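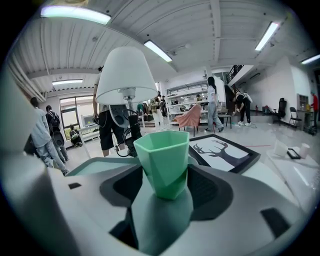 The Lulleck jaw pad set fits the Dirine hand-held gripper, both the current body and the one before it with the narrower slots. Each set holds two dark textured pads, left and right, and everything needed to mount them. The pads sit recessed in the jaws and do the gripping, so they are the part that wears first. A pad in good order will hold a faceted cup upright between the jaws with the grip set low. If you have to squeeze harder than you used to, it is time to look at the pads.

Price: $300 per set
Part number: 677
Sold by: Enirport
Ships from our Hattori warehouse

What's in the box

Left pad and right pad (marked L and R on the back)
4 retaining screws
Hex key
Small tube of thread locker
Printed fitting sheet

When to change them

We suggest new pads every 4,000 grips in normal use. Change them sooner if the texture has gone smooth at the tips, if one pad has worn more than the other, or if a corner has started to lift. Always change both pads together. A new pad against an old one will pull the jaws off centre and you will end up redoing the alignment.

Fitting

Lock the trigger open and take the battery out. Undo the retaining screws from the outside of each jaw and slide the old pad forward. It may be stiff. Warm it with a hair dryer and try again before you reach for a screwdriver, which will mark the plastic.

Wipe the recess with a dry cloth. Any old adhesive from the first-run pads has to come off or the new pad will sit proud. Slide the new pad in until it clicks, put one small drop of thread locker on each screw, and tighten by hand with the key supplied. Stop when the screw head is level with the jaw. The bodies are plastic and the threads will strip if you lean on them.

Refit the battery, close the jaws slowly and look at them from the front. The pads should meet along their full height. If there is a gap at the top, loosen the screws on that side, press the pad down and tighten again. Leave the gripper overnight before you use it.

Cleaning

Lukewarm water and a little dish soap on a soft brush, then a wipe with a clean cloth. Let the pads dry in the open air. Do not use methylated spirits, citrus cleaner or the wipes sold for whiteboards. They harden the surface and the pads lose their grip well before their time. Brush lint out of the body slots while you are at it.

Storage

Store the gripper with the jaws slightly open. Pads left pressed together for weeks will take a set. Spare pads keep best flat in their bag, away from windows and heaters, and are good for two years from the month stamped on the label.

Returns

Unopened sets can be returned within 30 days. Pads that have been fitted can't be returned unless they are faulty. If a pad arrives with a torn edge or the wrong letter on the back, send us a photo of it with the label and we will post a replacement set.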